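# Grasp Planning Notes, February

Work on Millet, the planning layer of the Vurar control stack, continued this month. The principal change concerns the order in which the planner treats balance and reach. Earlier releases solved for the feet first and handed the arm whatever margin remained. Version 13 solves both together and replans every 6 milliseconds.

The tabletop task is unchanged: a small yellow object, a large woven basket, and one arm extended over the desk. Objects close to the basket rim remain the more demanding case, as the fingers must come down beside the wicker. 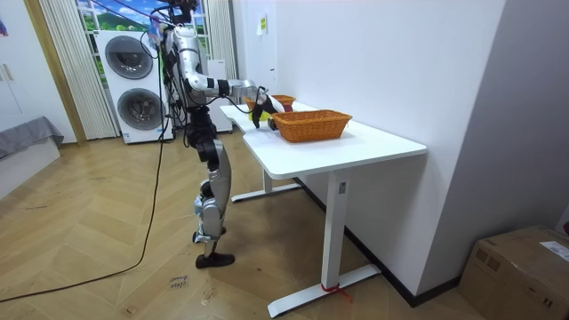
## Open items

- The Plokport log viewer drops frames on recordings longer than 11 minutes.
- Issue 441, concerning stale depth data at the basket edge, remains open.
- The Grestholm simulator does not yet model cable drag. A revised contact model is under review.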